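Bench Check: Two-Arm Tidying Station, Before the Chores Run
By Carleen Kerslake
February
4 min read

I inspect things for a living, mostly conveyor guards. Grusine asked me to look over their tidying station and say if it could be trusted with a household. My sheet, with comments.

1. Emergency stop within reach of a seated person. PASS. I am short and I reached it.

2. Arms hold position when power is cut. PASS, with a sag on the left I'd want looked at before anyone puts a toddler near it.

3. Cables clear of the joints through full travel. PASS after retie. Two zip ties, my own.

4. Grip force limited. PASS. It held a ripe plum for 20 seconds. The plum was later eaten by the inspector.

5. Picks up a pen and puts it in a cup. PARTIAL. Managed on the third go. My nephew also needs three, and he has to be asked louder.

6. Picks up anything thinner than a pen. FAIL. Fingers closed politely on air, 5 tries running. Entili, who supply the software, call this "near contact."

7. Wipes the table afterward. NOT TESTED. The cloth module is at Diltley being recalibrated. I wiped it myself at 1430.

8. Person can stop the task by voice. FAIL. It stopped for "stop" and also for "shop," "top" and a sneeze.

9. Floor marked at the edge of reach. FAIL. Tape ordered.

Overall: fit for supervised use on a bench. For a kitchen, ask me again after 500 clean cycles. Retest items 6, 8 and 9, and bring another plum.

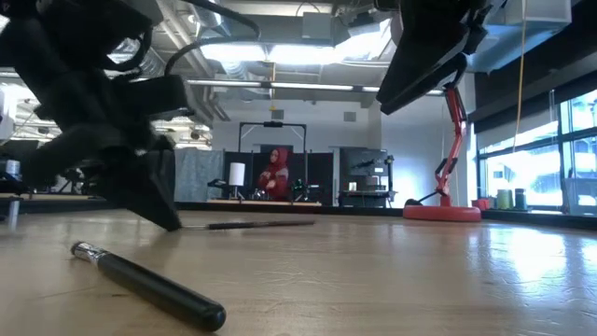
Comments

clitside_dad: We had an arm on trial at the Clitside shop. Great at bolts, hopeless with washers. Item 6 all over again.

M.: What did the sag measure?

Carleen Kerslake: Less than my thumb, M. It's on the full sheet with a proper number.

benchrat: So it needs one person to watch it and another to wipe the table. I'll keep doing my own pens.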